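A Day Out at the Tirenach Open House

I had been meaning to go to one of the open days at Tirenach since I first saw the notice back in March, pinned up by the register at the garden center, and I am so glad I finally made the trip. It was a hot, hazy morning when we set off, and the drive takes you past the reservoir and then through what feels like every stop light in the county (we hit all of them, naturally), so by the time we pulled into the parking lot I was ready for coffee and not much else. Luckily they had coffee right inside the door, along with a plate of very good oatmeal cookies.

If you don't know the place, Tirenach is a big old brick building shared by several small outfits. The Malinowski workshop has the ground floor, where they turn and finish wooden things for the kitchen, and the rooms upstairs are used by Wukent, who test household goods of every sort. You get a paper map and a sticker with your number on it. Mine was 941, which had more to do with how they hand out the rolls than with the crowd, I think, although it did get busy after lunch!

We started downstairs with the wood. I could have spent the whole day there. The smell alone is worth the drive, all shavings and warm oil, and there were racks of spoons and rolling pins and butter paddles waiting for their last sanding. One of the turners was making round bases, and we stood and watched the shavings come off in long curls until my feet hurt. She told us that a base wants to be wider than you'd guess, and that most of the cheap stands you see for sale tip over once you hang a heavy mug up high on one side. I have owned exactly that stand. I have swept up exactly those mugs.

So when we went upstairs, I was already in a mug tree frame of mind, and I stopped at the first one I came to.

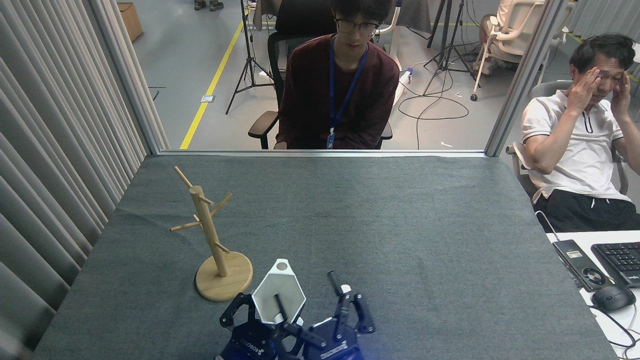

Corinth County Day Trips
Written by the editor, home and crafts pages

It was a lovely plain one, light natural wood, with an upright post on a round, flat base and four pegs set at different heights. What I liked was how the pegs went off every which way. The longest one reached up and to the left near the top, another went up to the right, and the others sat lower down. I'm used to the kind where everything is in neat matching pairs, and I always end up with handles knocking together. With the pegs spread out like that I could picture my big soup mug on the long one and the little espresso cups tucked in below. There was nothing hanging on it, so I had to do the hanging in my head, which I did for quite a while.

It stood on gray felt, and that gave me an idea for home. My kitchen counter is tile, and everything I set down on it clatters. A piece of felt under the mug stand would be so much kinder to the cups, and it shows off pale wood beautifully. There was a light gray pleated curtain down the side as well, and the wood and the two grays together looked so restful that I have been looking at curtain fabric ever since. The room beyond was a proper working lab, with tripods and cables and people at their seats, so we kept our voices down and moved along.

Farther down the hall was a display from Imness, the dish towel people, with 19 different weaves you could handle and wring out over a basin. I went in sure that I was a terrycloth person and came out with two waffle weaves and a plain linen. They were giving a free pot holder to the first 200 visitors, and we had missed that by a mile, but the linen was marked down, so I can't complain.

We finished back downstairs at the little shop. They had mug trees for sale, though I bought a spoon rest instead and regretted it before we reached the reservoir. The stairs are steep, but there is an elevator behind the coffee table if you ask. Parking is free in the side lot, and you should bring cash for the cookies once the first plate is gone.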